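Trisdale Fabric Care FAQ

What wash temperature suits gray cotton?
Cool, unless the care label states otherwise. Enora liquid is dosed per load - see the cap.
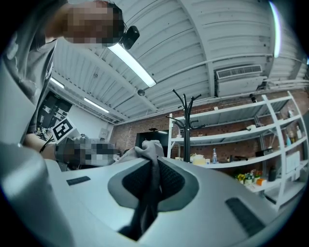

1 min read

Can I tumble dry?
Yes, on low. Remove items while slightly damp to limit creasing.

How much can one drum hold?
13 pounds dry weight. Overloading leaves detergent in the folds.

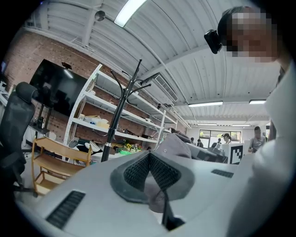
Returns

Is opened detergent returnable?
No. Sealed packs are accepted with the order number.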